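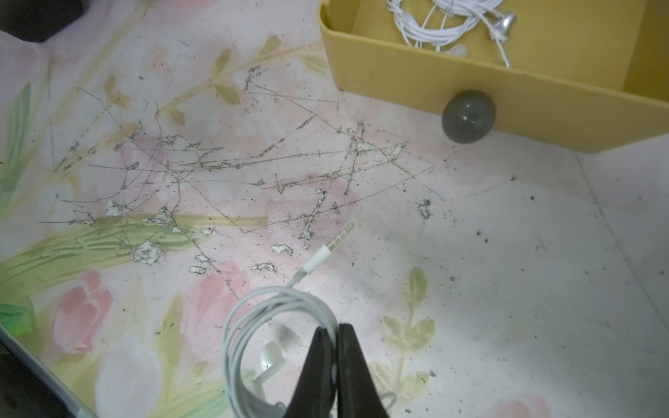
Out & About | Workshops & Open Days

7 min read

I got to Plokholm on a Tuesday with wet shoes and no breakfast, so I missed the welcome talk and went straight upstairs to the part I'd come for. Ahmadpour opens its teaching rooms once a year, in December, and lets visitors watch people show robots how to do things by hand. You can even have a go yourself!

The first room was the tidy-up task. Earphones, the old wired kind, have to end up in a yellow box with a round knob on the front. I figured that would take a minute to learn. Well, no. The cable loops every which way, and when the two black fingers close on the coil, the plug end can stay out on the floor by itself, pointing wherever it likes. Do you grab the coil or go for the plug first? The people in the room had been arguing over that since breakfast and were happy to argue with me too.

Bijan Sadeghi runs the sessions and he is a very patient man. He told me they had 647 good runs saved so far and wanted plenty more, with different people doing the moving, so the robot doesn't pick up one person's habits. I loved the floor, by the way – a tulip mat, pink and white, scratched half to death. My grandmother had one a lot like it in her kitchen.

Then it was my turn. You get 20 tries. My first seven were awful (I kept closing the fingers too early and pinching air), and then something clicked and I got a whole bundle over the side of the box in one go. I may have cheered.

Across the hall they do the same job by remote control, with a handset they call the Zusen. It's slower, and my thumbs ached, but the kids in line were way better at it than any of us grown-ups.

The line for the remote room was 60 minutes by noon, so go there first if you can. Parking is free behind the Skultisness building, and the soup in the canteen is good – get the bread with it.

© Out & About. All rights reserved. Back to top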